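Hanging Up T-Shirts on the Bed (and Why My Closet Rod Finally Looks Decent)

2021-01-11

I used to hang shirts standing up, one arm in the closet, the shirt sliding off the hanger while I fished around for the other shoulder. Then I started doing the whole job on the bed and I'm never going back. You get a big soft table at a good height, and gravity works for you for once!

The yellow tee with the black trim, at the bed:

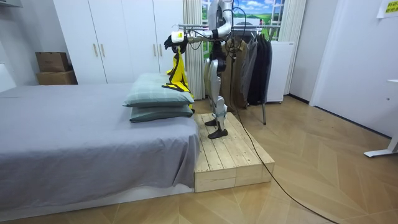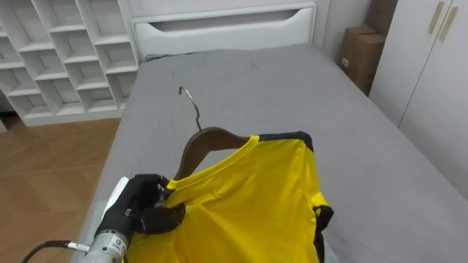 Reading time: 4 minutes

So, first things first: make the bed. I don't mean hospital corners. Pull the sheet more or less flat, stack the pillows up at the head, and move the throw blanket and the cat. A plain sheet is best, and if you have a choice, one that's a different color from most of your shirts. I tried this on a busy floral duvet once and spent ages hunting for a sleeve.

Next, dump out only part of the laundry. I bring over a small armful at a time and leave the rest in the basket. If you pour the whole load out, you end up with no room to work and a mountain you'll be sleeping next to.

Getting the hanger in

Please don't shove the hanger down through the collar. I did it for years, and every T-shirt I owned had that sad wavy neck, like lettuce. A ribbed crew neck will put up with a lot, but it gets tired. Go in from the bottom hem instead:

Lay the shirt face up with the hem toward you.
Slide the hanger up inside, hook first, until the hook pokes out of the neck.
Settle one shoulder onto its end of the hanger and pinch the cloth and the wood together with one hand.
With the other hand, ease the second shoulder over and give the sleeve a little tug.

That pinch in step three is the whole trick. If you let go of the first side while you're fussing with the second, the shirt scoots over and you start again. Hold both together, collar and all if that's easier, and it stays put.

Before you pick it up, run your palm across the chest and down the front. Most of the small wrinkles give up right there. Shirts with a contrast trim on the shoulder are handy because the trim shows you where the seam should sit - if the stripe is running along the top of the hanger, you're straight. If it's wandering down the back, scoot the shirt over a bit.

What kind of hanger

I like wood for tees, which my sister thinks is ridiculous. She says wood is for coats! But a gently curved wooden hanger leaves a nice soft shoulder, and wire ones leave those pointy little bumps that make you look like you're growing wings. Mine are the dark Trinden ones, bought in packs of 5 over a couple of years. I had some padded ones from Jorkberg before that and they were too fat, so I could hardly get anything else on the rod.

Check the width before you buy a lot of them. The ends should stop just short of the sleeve seam. Too wide and you get bumps no matter how pretty the wood is. And check for rough spots with your fingertips (or an old pair of tights, if you still own any) because one splinter can pull a thread. I go over rough patches with a scrap of 800 grit sandpaper and wipe off the dust.

Which way the hooks go

All the same way, open side toward the back wall. It sounds fussy, I know. But then you can lift out a whole bunch at once, which I was very glad of last June when we had the closet painted and I had to get everything out before breakfast.

I lay the finished shirts at the foot of the bed, one on top of the other with the hooks lined up, and carry them over when there's a decent handful. More than that and the bottom ones get squashed.

Bright colors

My bright things live at the darker end of the closet. The window gets the afternoon sun and I had an orange shirt fade along one shoulder only. Wash them inside out too, in cold water, and keep brand new ones away from the whites for the first 2 washes.

A reader, Rostyslav Panasiuk, wrote in to say he hangs his tees damp, straight from the washer, and skips the folding and the ironing completely. I tried it with cotton and it works pretty well, but use a hanger with a good finish or you may get a brown mark inside the collar. Heavy sweatshirts I'd still dry flat.

Next time I'm doing the sock drawer. Bring snacks.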